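About Clustska

Clustska is a live music production and backline company. We supply amplifiers, drum kits, keyboards and monitor systems to touring bands, and we run the sound at a small number of rooms under contract. The company trades from one warehouse in Trondano, with a rehearsal studio on the same site.

What we do

Our work falls under two headings. Hire covers single dates, short runs and full tours. Production covers advance planning, stage plots, input lists, load-in schedules and front-of-house mixing. Most clients take both. Rates are quoted per show day, and travel days are billed at half.

The hire stock stands at 409 catalogued items. Each has a service record, and tube amplifiers are bench-tested after every tour. Drum heads are replaced before each hire. Cables are tested end to end on return and retired at the first fault.

Venues

We hold the production contract for the Folar, a standing room with a capacity of 1000, and for the Daneshvar, which holds 125. The Folar has a flown PA and a separate monitor desk at stage left. The Daneshvar has a single desk that handles both house and monitor mixes, with 4 wedge sends. Technical packs for both rooms are revised each July and sent on request.

Rehearsal studio

The studio is booked in blocks of half a day. A basic kit, two guitar amplifiers, a bass rig and a vocal PA are included. Bands preparing for a tour can rehearse on the equipment they will take out, subject to stock.
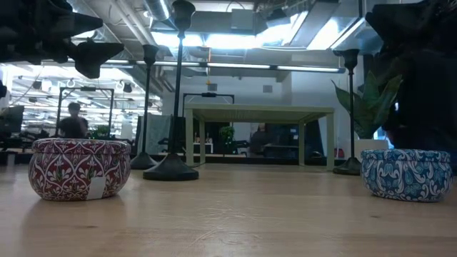

Can a support act share the headliner's backline?
It depends on the headliner, whose tour manager must agree in writing before the show is advanced. Snare, cymbals, kick pedal and guitar heads are normally brought by the support.

Page last revised 2025-09-29.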